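Buchanan House Residents' Handbook
Section 16: Care of the Shared Living Room

This section applies to all residents who use the living room on the ground floor. It covers the carpet, the coffee table, the upholstered seating and the wastebasket.

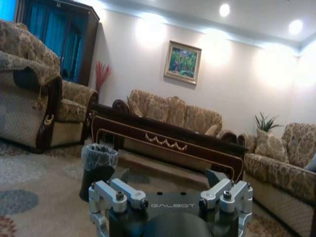 Residents are asked to complete the steps below each evening. The work is shared by rota, and the rota is kept at the front desk.

16.1 Daily care

1. Open the curtains and switch on the ceiling lights before starting.
2. Remove cups, papers and personal items from the coffee table. Items left overnight are taken to Room 139.
3. Wipe the table top with a soft, dry cloth, following the length of the wood. Dust the decorated front edge with a dry brush.
4. Shake out the seat cushions and return them with the pattern facing up.
5. Vacuum the carpet on the low setting. Lift the wastebasket and vacuum the area where it stands.
6. Tie and remove the used bag from the wastebasket. Fit a new bag and fold its rim over the top edge on all sides.

CAUTION: Do not use spray polish, bleach or a wet cloth on the coffee table. Water marks on a glossy finish must be reported the same day.

Note: Replacement bags are ordered under stock code 1501 and are kept in the hall closet.

16.2 Spills

1. Press a clean white cloth onto the spill. Do not rub.
2. Work from the outer edge toward the center.
3. If a mark remains, leave it alone and inform the front desk - the carpet and sofa fabric are cleaned by Skedo under contract.

16.3 Moving furniture

The coffee table must be lifted by two people and must never be dragged. Sofas may be moved only with the written approval of Felista Owino, House Manager, extension 400.

Section revised 16th November.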